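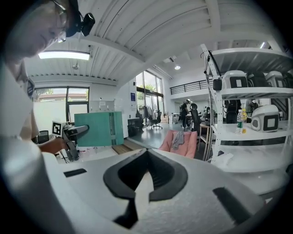 The main floor at Kallik, with the clothing rack and the tall windows at the back.

Frequently Asked Questions: Using and Tidying the Main Floor

We get a lot of the same questions from people who are new to Kallik, and quite a few from people who have been coming for years and were too polite to ask, so we've put the answers together on one page. Please read it with a cup of something nice. If your question isn't covered, write to the desk and we'll add it the next time we update the page, usually in September.

Where do I put my coat?
On the rack by the window wall, please, and on a hanger if you can find one. Chair backs are tempting (we all do it), but coats slide off the office chairs and then somebody rolls over a sleeve. Coats left on the rack at closing time stay there overnight. After 11 days they go into the lost property closet next to the Moltow Room, where we keep them until the end of the season.

Can I move the chairs around?
Yes, please do! Hardly anything on the main floor is fixed, and we'd much rather see the seats used than lined up looking pretty. The black office chairs are on casters and will go pretty much wherever you push them. Lift the wooden chairs and stools instead of dragging them, and go gently near the raised plank platform, as the edges of the boards get knocked more than any other spot in the building. When you're done, things don't have to go back to the exact inch. Just leave a clear way through.

Is the pink armchair for everyone?
It is, and we know it's the favorite. You can't reserve it, although people have tried leaving a scarf on it, a lunch, and once a very long note. If you've had it all morning and you see someone hovering, be kind and offer a swap.

How do I clean the pink armchair?
Gently, and not too often. Start by taking everything off the seat, including little boxes and whatever else has been parked there while somebody's hands were full. Lift off the gray cloth and shake it out outdoors. Then use the soft brush on the vacuum and follow the seams across the seat, because crumbs settle down between the puffy sections and a quick pass over the top won't reach them. Do the arms next, and the sides last.

For a spill, blot with a clean white towel. Please don't rub, and please don't use the spray from the kitchen, which is meant for counters. A little cool water on the towel is as far as we'd like you to go on your own. If the mark is still there, leave a note at the desk and we'll call Michalski, the upholstery people we use, who would honestly prefer to hear from us early.

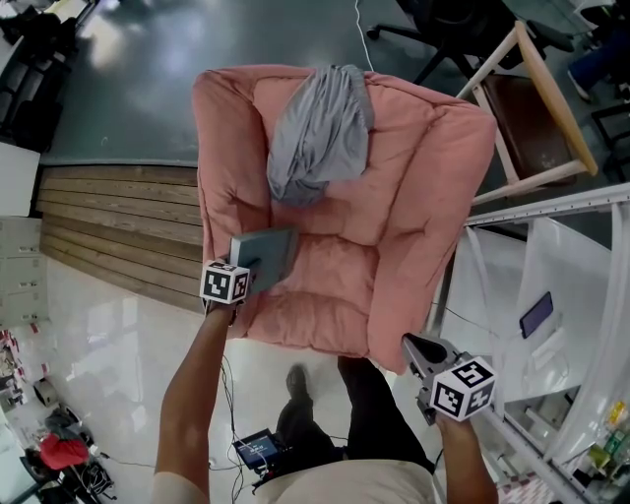

What is the gray cloth for?
It lives over the top of the backrest, where heads and hair and damp collars end up, and it's a good deal easier to wash than a whole armchair. It doesn't need to be perfectly smooth. If it has slipped down onto the seat, pull it back up as you go by. We wash it every 2 weeks on a cool cycle and let it dry flat, so if it's missing for an afternoon, that's where it has gone.

I left something on a shelf or a cart. Will it still be there?
Very likely. We don't clear shelves or carts while people are in the building, since one person's clutter is another person's half-finished job. We do go through them at the end of the evening. Phones are taken to the desk and locked in the drawer. Bags and cloths go in the basket underneath. Bottles and packages stay put unless they're leaking.

Can I wear outdoor shoes on the shiny floors?
You can, as long as they're clean and dry. The mat inside the door is there for a good long wipe, and in wet weather we put out a second one.

What time should we start tidying up?
We ask everyone to start at 5 in the afternoon, which sounds early until you've tried doing it in your coat. Groups of over 17 should allow a bit longer.

Do you ever give furniture away?
Now and then. Pieces we can't mend go to Sovamov, the repair workshop, and the ones that come back without a spot to go to are listed on the board by the entrance. The pink armchair is not on the list, and we'd ask you to please stop inquiring.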